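Dateck, a small repair and swap shop for household things, is looking for a part-time shop assistant from September. You will work 22 hours a week, always in the afternoon, together with Bouchra Benmoussa and one other colleague.

What you will do

Receive the items people bring and write the tickets

Put small parts into clear plastic boxes and keep the shelves in order

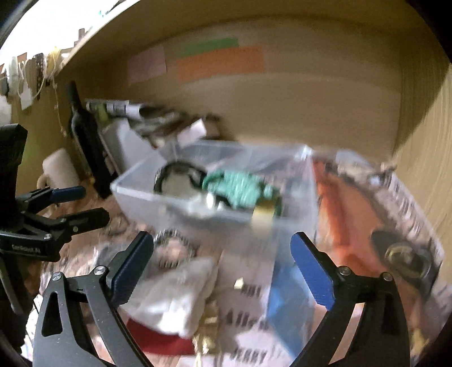 Help customers at the counter and answer the phone until 5 p.m.

What we expect

You speak English well enough for talking with customers — a second language is welcome. Experience in a shop is good but we can also teach you. 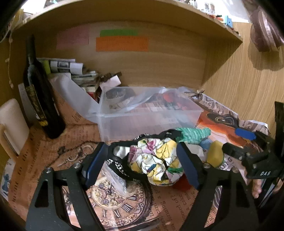

The trial period is 14 days and it is paid. In this time you learn our ticket system and also the textile corner, where a piece of cloth with yellow and pink flowers can lie in a cubby on newspaper paper until it gets its ticket. After the trial we decide together about the contract.

Please send a short letter and your CV to Engelbert Leitner, or bring them to the counter after 4 p.m.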